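4. Replaying the two-bowl task in the simulator

This is the part of the Saithong setup I always mess up, so go slow with me here! I'm assuming you finished section 3 and the Gutirano task files load without errors.

4.1 Load the scene

1. Open the bowl task and pick seed 14. Yuzhen Wei and I used that one for most of our method notes.

2. Step forward until one arm has the teal bowl and the pink one is still on the table.
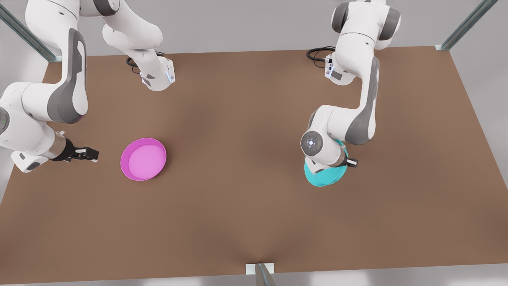 Left and right go by the robot's own sides, so they're flipped when you look at it from the front (I mixed them up for a whole week in October).

Note: our policy trains on 2,000 simulated runs, and 1,190 of those use both arms at once. Keep both arms turned on, even if you only care about one.

3. Switch to the right wrist view. The pink bowl should show up low in the picture, with the fingertips poking in at the bottom.

Caution: don't move the wrist camera to get a nicer view. The policy learned from this one, and your results won't match ours. 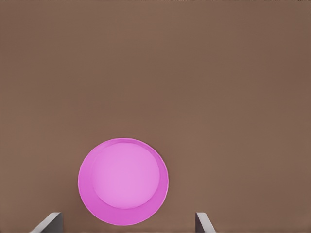
4.2 Run the comparison

1. Set the rollout count to 12 and hit start.

2. Save the log before you close the window. It doesn't ask!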